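4. Tarefa da gaveta: preparação e execução em simulação
Por Equipa de Documentação, Clube de Robótica Biso
Revisto em julho

Esta secção aplica-se aos grupos inscritos no módulo de manipulação do torneio escolar de Brumville. Pressupõe que a secção 3 (instalação do simulador Gkikas) foi concluída e que o grupo dispõe de uma conta ativa no servidor do clube.

4.1 Carregamento da cena

1. Abrir o Gkikas e selecionar o projeto Winalmont no menu Cenas.
2. Escolher a variante "cozinha" e confirmar a semente 36. As restantes sementes ficam reservadas para a avaliação.
3. Aguardar o fim do carregamento das texturas. Nos portáteis do clube, a operação demora cerca de 57 segundos.
4. Verificar que o braço está assente na base, em frente da bancada, e que nenhuma junta aparece assinalada a vermelho no painel lateral.
5. Guardar o estado inicial com o nome do grupo, sem espaços nem acentos.

NOTA: a cozinha inclui máquina de café, placa, micro-ondas e forno. Nesta tarefa são tratados como obstáculos fixos. Qualquer contacto do braço com estes elementos fica registado no ficheiro de colisões.

4.2 Teleoperação com a gaveta aberta

1. Ligar o comando e ativar o modo Cartesiano.
2. Abrir a gaveta por meio do comando de cena ou puxando-a pela pega, consoante o nível em que o grupo está inscrito.
3. Deslocar o braço para cima da gaveta, mantendo o antebraço afastado do painel frontal.
4. Reduzir a velocidade para o nível 2 antes de iniciar a descida.
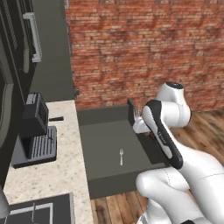 5. Orientar a garra de modo que os dedos fiquem perpendiculares ao cabo do talher. Uma aproximação paralela ao cabo é aceite pelo simulador, mas conta como tentativa falhada na grelha do torneio.
6. Fechar a garra até o indicador de força estabilizar e subir na vertical antes de qualquer movimento lateral.
7. Terminar o episódio com o botão de gravação. Os episódios interrompidos pelo botão de emergência não são exportados.

CUIDADO: não alternar entre o modo Cartesiano e o modo Juntas com a garra dentro da gaveta. A mudança repõe a referência do punho e pode provocar um movimento brusco contra a parede lateral.

4.3 Mudança de vista

A vista predefinida nem sempre permite avaliar a distância entre a garra e o painel frontal. Para mudar de vista:

1. Premir V até surgir a câmara pretendida.
2. Confirmar que a base do braço e a pega da gaveta são visíveis em simultâneo.
3. Bloquear a vista com Shift+V — o bloqueio mantém-se até ao fim do episódio.

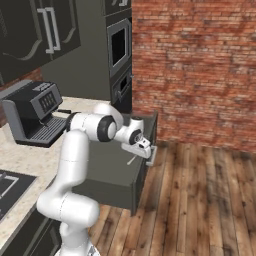
4. Se o punho ocultar a zona de contacto, rodar apenas a câmara. A pose do braço não deve ser alterada para melhorar a visibilidade.

4.4 Entrega

Cada grupo entrega 9 episódios, dos quais pelo menos 7 sem colisões registadas. Os ficheiros são colocados na pasta partilhada do grupo, acompanhados do relatório de colisões gerado pelo Gkikas. Os episódios gravados com uma semente diferente da indicada em 4.1 são devolvidos sem classificação.

Para erros de exportação, consultar a secção 6.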